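Pre-press checklist: "Sundska", a novel in translation
Final proofs, checked December 5, 2020

1. Translator's name on the title page. Present. Also on the cover, after a long correspondence I won't reproduce.

2. Translator's name spelled correctly. Wunderlich, yes. The back flap had Wunderlisch until Thursday.

3. Character names consistent. Mostly. The ferryman Bollarik becomes Bolarik in chapter 6 and stays that way until he drowns. Fixed, though he had rather grown into it.

4. Narrator's tense. Past, except for the dream, which is present, and the funeral, which is both. Author says intended. Passed with a sigh.

5. Footnotes. The agreed number was none. There are 3. Two explain puns and the third apologises for them. Cut the third.

6. Swearing. Milder than the original by a good margin. Query sent in November, no answer. Carried over.

7. Page count. 551, against a contract that says "a short novel". No action.

8. Blurbs. One calls the book "unflinching". Returned to sender. 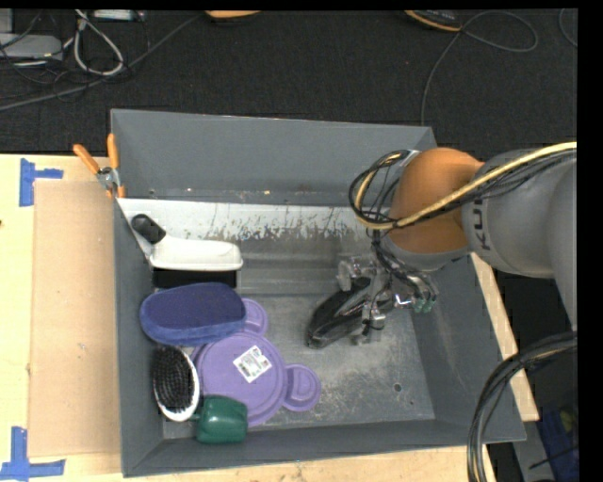 9. Last line. Lutz Rathjen objects that "the sea went on being the sea" is flatter than the original, where the verb can also mean "to owe", and he would sooner lose the whole epilogue than print it as it stands. Open. The epilogue stays for now, and so does Lutz.

10. Acknowledgements. Jannik thanks his dog before his editor. Passed.

Result: cleared for print apart from items 6 and 9.
Signed: Mattes Görtz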